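Keeping a two-arm folding cell in good shape

Last updated: December

These are the notes I keep for the laundry and dressing cell in the back workshop at Drirkarstead. It has two arms, a light table and a pair of parallel grippers with padded fingers. Most of what goes wrong with it is small and can be fixed with things you already have in a kitchen drawer.

Clean the finger pads first

The ribbed strips on the fingers do the holding, and they fill up with lint. Dark denim is the worst for this, then towels. Brush along the ribs with an old toothbrush, dry, and wipe with a cloth dampened with plain water and one drop of dish soap. Go over them again with clean water. Soap film makes the pads slick and you will blame the grip force for it.

Don't use rubbing alcohol on the pads unless the maker of the pads says you can. I dried out a set that way and they cracked along the ribs. Grustholm sells them in packs of 3, and I keep one pack ahead.

Pads wear faster at the tip than at the root. When you can no longer feel the ribs with a fingernail, swap both sides of the gripper at the same time. One new pad and one old one will make a strap twist as the fingers close.

Check that the fingers meet

Close the gripper on a strip of printer paper and pull. It should drag evenly across the width of the finger. If it slides out on one side, loosen the two finger screws, close the gripper gently on a flat steel rule, and tighten them again while it is closed. Then do the paper again.

Set grip force with the garment you plan to run

A T-shirt tells you very little about a belt. For belts I start low and go up one step at a time until the strap stops slipping when I tug the loose end by hand with the arm paused. Leather marks easily, so look at it under a lamp after each try. Woven straps will take more force, but they fuzz if the pads are dirty.

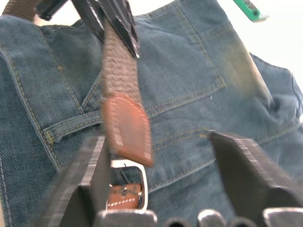

Metal parts need their own setting. A buckle is hard and smooth, and if the fingers come down on it at the force you use for cloth it can skate out sideways. Slow the last inch of the close. I also keep the buckle end and the tip end as separate taught positions, so a change to one doesn't upset the other.

Belt loops are the fussy part. Lay the jeans flat, smooth the waistband with your palm, and lift each loop with a finger before you start. Loops that have been through a hot dryer tend to lie tight against the cloth. A wooden spoon handle pushed through opens them up nicely.

Look after the wrist camera

Lint settles on the lens too. Use a puffer, then a clean glasses cloth. Never a paper towel. Check the cable where it leaves the wrist and turn the joint slowly through its whole range by hand control while you watch the slack. Mine rubbed through at the clip, and it took Tolera Tekleab and me most of an evening to find it. We moved the clip back 3 inches and put a turn of cloth tape under it.

After any bump, run the camera calibration again, even if everything seems to line up.

The table

Wipe it down before the first run. Bits of thread catch under cloth and throw off the edge finding. A white top gives good contrast with jeans and poor contrast with pillowcases, so I have a gray felt sheet from Bastska that I put down for anything pale. Tape the corners or it creeps.

What I do and when

Before each run: brush pads, puff lens, wipe table.
Every 5 runs: paper test, both grippers.
Every month: finger screws, cable clips, calibration.

Write it on a card and hang it on the Habte cabinet where the spare pads are. Switch the cell off at the wall before you put your hands near the finger screws, and lower the arms first so they can't sag.

17 shares
5 comments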